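Joltel: board edge estimation for a hand-held two-finger gripper

Joltel takes the wrist camera stream and returns one line per frame: where the long edge of a board runs, at what angle, and how sure the model is. The grasp planner in Abugri reads that line and decides where the pads should close. Joltel does not plan motion and does not command the fingers.

Contents

The set has 894 labeled frames from 11 boards. Each label is two points on the visible edge plus a flag for glare. Frames where the edge could not be placed by eye were dropped. Labels were drawn by Aurelia Onu and checked by Reto Kofler.

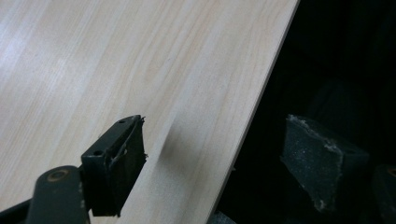
Light wood-grain panel between the pads, with glare at upper left and a dark background past the edge. Glare flag set.

Known problems

Strong grain running parallel to the edge can pull the fit inward. Turning on grain_suppress fixes most cases but costs 4 ms per frame.

The shadow of a pad on the board is sometimes picked up as a second edge. The tracker drops any candidate that starts inside the finger mask. If you change the pads or the camera mount, redraw the mask with tools/draw_mask.py before running anything else.

Edge confidence is not calibrated across boards. Use it to compare frames of the same board only.

Running

Install with pip install -e . and then run joltel-track --config configs/board.yaml --input your_frames/. Output is a CSV with frame index, two points, angle in degrees, confidence and glare flag. Add --preview to write overlays.

The default smoothing window is 5 frames. Set it to 1 for single images.

Changes

Labels last revised Saturday, June 6, 2026. The Makcombe export format is still supported but will be removed in September.

Questions about the labels go to Aurelia Onu, everything else to Mechthild Moser.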